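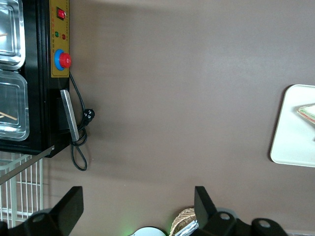

Trultero has opened a self-service refreshment counter at its Zudside building, replacing the trolley that had served the ground floor. The counter is open to staff, trainees and registered visitors on all working days. Hot items are kept at a separate station, where the warming unit has two stainless steel trays set into its top and a yellow control panel at the side, with a red switch and a round red knob. The unit is to be operated by counter staff only. Users who find that it has been switched off during serving hours are asked to report this to the reception desk and to leave the controls as they are.

The new arrangement was approved following a survey of building users, to which 981 replies were received. Respondents asked for longer opening hours, a wider choice of cold drinks and clearer separation between sweet and savoury goods. Several also wrote that the trolley was difficult to reach at busy times, particularly for those whose breaks fell late in the morning. The trolley service has now ended and its remaining stock has been transferred to the counter.

Goods are set out on a large brown table, with packaged snacks placed in wicker baskets and on trays, and other items shown on stepped stands of clear acrylic. The layout was prepared by Clostari, which supplies the counter and will restock it each morning before opening. Under the agreement with Trultero, Clostari is also responsible for checking date labels, removing damaged packets and cleaning the stands at the close of each day.

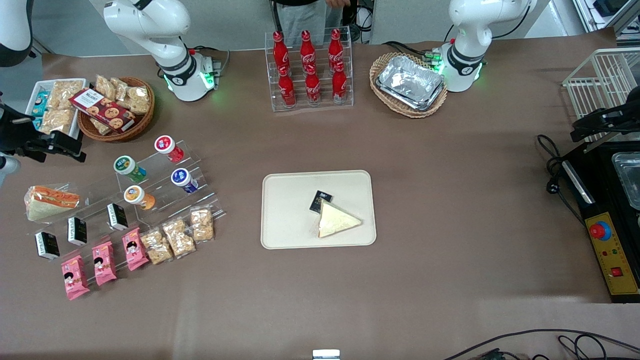 Bottled drinks on a two-row rack at the Zudside counter, with snacks in a basket and on a tray.

The counter opens at 8 a.m. and closes at 4 p.m. Payment is by building card or by bank card at the terminal beside the door. Cash is not accepted. Prices are unchanged from those charged on the trolley and will be held at that level until September, when they will be reviewed together with the opening hours. A sum of 3,167 pounds has been set aside for the purchase of stands, baskets and trays, and for small repairs to the serving area.

Users are reminded that goods should be taken from the front of each row, and that any item picked up and not wanted should be put back on the tier from which it came. Empty trays and baskets should not be removed from the table. Bags and coats may be left on the hooks in the corridor.

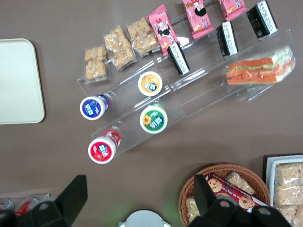 Sandwiches are delivered daily in sealed packaging and are withdrawn from sale at closing time. Ingredients and allergens are listed in a folder held at the reception desk, and a copy may be requested by e-mail in advance of a visit. Anyone with a food allergy is advised to consult the folder before buying, including for products they have bought before, as recipes may be altered by the manufacturer. Requests for particular dietary ranges may be entered in the comments book and will be considered at the September review.

Groups of 7 or more who intend to use the counter at the same time are asked to give 2 working days' notice so that sufficient stock can be ordered. This applies in particular to training courses held in the Han Room, where morning breaks have often coincided with those of the offices on the same floor. Course organisers may order drinks and snacks for collection, but food should not be taken into the Han Room itself. Tables are available in the adjoining seating area, and packaging should be placed in the bins provided there before groups return to their sessions.

Deliveries will be received at the rear entrance before 7.30 a.m. The corridor between that entrance and the counter must be kept clear during this period, and bicycles left there will be moved to the covered stand in the yard.

Comments on the new service may be left in the book at the counter or sent to the Trultero building office.

Issued by the building office, Trultero, Zudside, 2021-04-12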